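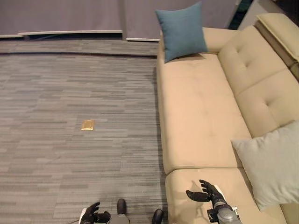
Figure 1. Striped carpet in mixed grays, with a small gold-colored object on it.

Does a Room Change How We Remember a Story?
Project report, Stefaniia Kostiuk

I have loved folk tales since I was little, so when we were told to pick our own topic I knew right away! My question was simple. If you hear a story on a soft floor in a quiet room, do you remember more of it than if you hear it at a desk?

The tale I used is called "Nurnik and the Salt Well." My grandmother tells it with a lot of extra bits, so I wrote out a fixed version and cut it down to 109 sentences. It took four evenings and I had to lose the part with the goose, which still hurts.

Method
I had 16 listeners, all from my year. Half of them sat on carpet and half sat at desks in the Nel building. I read the tale aloud at the same speed both times (I practiced with a metronome, and it made me sound like a train). The next morning everyone wrote down whatever they could remember, and I marked each sheet against a list of 12 story events.

Results
The carpet group did a little better, mostly on the middle of the tale. Both groups got the ending. Almost everyone forgot the second brother — even people who said he was their favorite right after the reading.

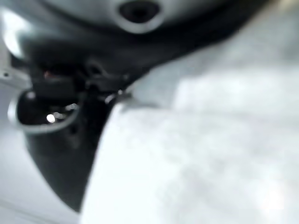

Gyula Halász thought the desk group had simply been more tired, as their reading came after lunch, and he asked whether I could swap the times and run it again. I think he is right. I should have seen it when I made the schedule in September.

Next time I would use two tales and let each group hear one in each place. I already have the second one picked out, and the goose is going back in.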